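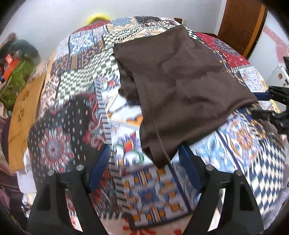

Planning for a Home Helper Robot: Start With the Bed

Every time I write about laundry, a few of you ask whether it's worth saving up for a machine that can do some of it. I've spent most of a year reading, pricing and trying things at home, and I'm more excited about this than I've been about any household gadget since the pressure cooker! So let's talk money and planning.

Write the job down first

Before you look at a single price, pick one chore and write it out in small steps. Mine was "clear and make the bed." On paper that became: lift whatever has been left on top, fold it or drop it in the basket, pull the cover up, smooth it. You'll see quickly that lifting one cloth off another cloth is a job all by itself. Fabric on fabric is hard for a gripper, and a patterned quilt under a crumpled towel is a much better test than a tidy box on a bare table. If a seller only shows you boxes and cups, ask to see cloth.

Try it with your own things

The store in Nurkska where I do my testing lets you bring a bag from home. Take it up on this if your store offers the same. I brought:

a dish towel
a fitted sheet (everything struggles with a fitted sheet)
a pair of thick socks
a small quilt with lots of seams

Seams matter more than I expected. Fingertips that were happy on a flat sheet sometimes pinched up the quilt along with the towel, and then the whole lot came with it. Soft pads did better for me than bare hard tips, and I'd put pads near the top of your list.

What to budget

My total came to $1,371 for a small tabletop arm from Ivus, a two-finger gripper and a rolling stand. The arm was the big piece, of course, but the little things crept up on me. Spare pads from Rennie were $25 a set, and I'd buy two sets right away. Then I add 30 percent on top of whatever the order form says, to cover cables, a second battery, a clamp that fits your furniture and shipping if something has to go back. I used nearly all of mine.

If you're not ready for an arm, look at the hand-held kind of gripper. You squeeze it yourself, so it won't save you any work, but it's a wonderful cheap way to learn which of your things two fingers can pick up. An afternoon with one told me more than weeks of product pages!

Measure the room

Bedrooms are tighter than kitchens. Check these with a tape before you order:

the gap between the bed and the wall or shelf
whether the door still opens all the way with a stand parked behind it
how far the arm has to reach to get to the middle of the mattress
where the nearest outlet is, and whether the cord would cross a walkway

My stand needs 30 inches of clear floor on one side. I had 22, so the nightstand moved to the hall, where it has been ever since.

Rent or buy?

Filtari rents arms by the month, and if I were starting over I'd rent in January, when the heavy blankets are out and the job is at its hardest. If it can manage your winter bedding, summer sheets will be a nice surprise — and if it can't, you send it back and keep saving.

Questions to ask before paying

Can the pads be swapped without tools?
What is the heaviest wet item it's rated for? (Dry weights look great on the page.)
Is there a stop button you can reach from the far side of the bed?
How long will they keep selling parts for this model?

Next month I'll go through baskets and bins, including the collapsible one that drives my arm crazy. Send me your measurements if you're stuck on the floor space part!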